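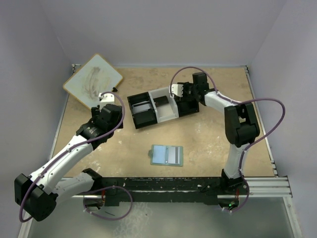
greenstitch
Thread starter, 2461 posts
Posted August 31, 2023 in Wallets, Pouches & Small Stuff

OK wallet people, I need opinions. I've been going through all my card holders and the bits that pile up around them, and I'm stuck on the green one. It's a little mint green leather card wallet with white stitching, the kind with clear plastic sleeve pages inside, bought in June at a Lusard store. I love the outside. The leather is soft and the corners are rounded so it doesn't poke me in the leg. The pages are driving me up the wall though!

They curl. I put a card in, take it out a few times, and the page wants to roll itself into a tube. Then the next card catches on the edge and I'm standing at the pharmacy register picking at it with a fingernail while the line builds up behind me.

So the question is do I pull the sleeves out completely and use it as a plain fold, or is there some way to flatten them that doesn't wreck the leather? My sister says iron them. I am not ironing my wallet.

paperclip_dad
Member, 2925 posts

Do NOT iron it, your sister is a menace. I did that to a photo album page once and had to throw out the album and the pressing cloth.

What works for me is a heavy book. Take every card out, lay the pages flat one at a time with a piece of plain paper between them, shut it, and stick it under a dictionary for a few days. Mine stayed flat for months afterward.

tuckbox
Member

I'd pull them. Clear pages are the worst part of every card wallet I've owned. They get cloudy, they stick to the printing on the cards, and they make the thing twice as thick. My old Doltstead one had five of them and I cut the lot out with nail scissors the first night. Best decision I made with it. You get a floppy leather cover with two pockets and that's plenty for anybody.

greenstitch
Thread starter, 2461 posts

See, that's what I was afraid somebody would say. I carry a lot of cards! Library, two grocery ones, insurance, the punch card for the bagel place. With no pages they'd all be in one lump and I'd be dealing them out like blackjack every time.

@paperclip_dad the paper between the pages is smart, I tried the book trick before but with the pages right up against each other and they came out stuck together.
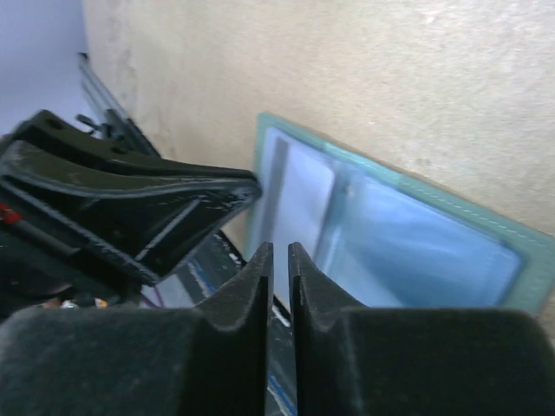 The other half of my problem is where everything goes at home. I've got a drawer that eats cards - expired ones, spare ones, gift cards with a dollar ten on them - and I want a tray with separate compartments so the ones I use and the ones I'm only hanging on to stop mixing. Does anyone store cards standing up? Or flat in a stack? I keep going back and forth. Standing up looks nicer but they slump over as soon as you take a few away.

tuckbox
Member

Standing up, with a block behind them. Anything will do for the block, I use a deck of cards.

And two grocery cards is what a phone is for, just saying.

lintpocket
New member

Hi all, first post (been reading for ages). I disagree with tuckbox on cutting the pages! If you cut them close to the fold you can nick the stitching, and then the whole inside starts to come loose. I did it on a wallet that cost me over 30 dollars and I'm still mad. If you want them out, look at how they're held first. On some you can slide the whole set out from behind the lining and put it back if you change your mind.

tuckbox
Member

Fair, I've only ever cut up cheap ones.

paperclip_dad
Member, 2925 posts

Listen to lintpocket. Also check if you can get replacement pages. Gebretsadik used to sell them in packs, in clear and a sort of smoky color. Measure yours before ordering, "standard" means nothing with these. And wipe the old ones with a barely damp cloth before you give up on them, sometimes they're only grabbing at the card from hand grease.

greenstitch
Thread starter, 2461 posts

OK I've been messing with it all evening and here's where I am. I'm going to try replacing the sleeves before I do anything with scissors.
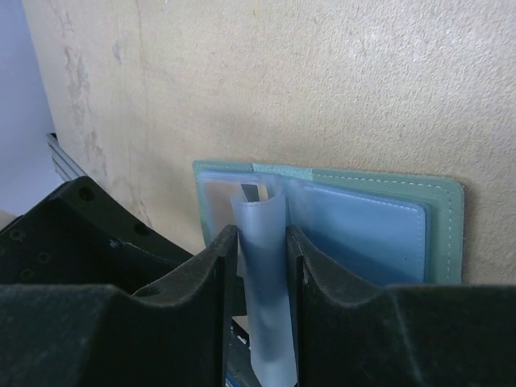

I also found out that going at it one page at a time is a lot easier than grabbing the whole bunch and yanking, which was my first plan (patience is not my thing). Roll the page a little, pinch it low down near the fold, and pull straight up instead of sideways. If the new ones curl too then tuckbox wins and I'll go pageless, and I'll complain about it in here for a year.

Still haven't settled the drawer. I lean toward standing up with a block, but I don't have a deck of cards to spare.

lintpocket
New member

A bar of soap still in the box works! And then the drawer smells nice.

paperclip_dad
Member, 2925 posts

The cards will smell too. I'd stick with flat stacks, and a rubber band around the ones you never use.

tuckbox
Member

Rubber bands rot and leave gunk on the cards. Soap over rubber bands, any day.

Reply | Watch thread | Back to forum | Search | Log in

Related threads on Dranduvero
Clear sleeves gone cloudy, can they be saved?
Show us your junk drawer, before and after
Leather conditioner on pale colors, yes or no
What do you do with expired gift cards?
Slim wallet or big wallet, the endless argument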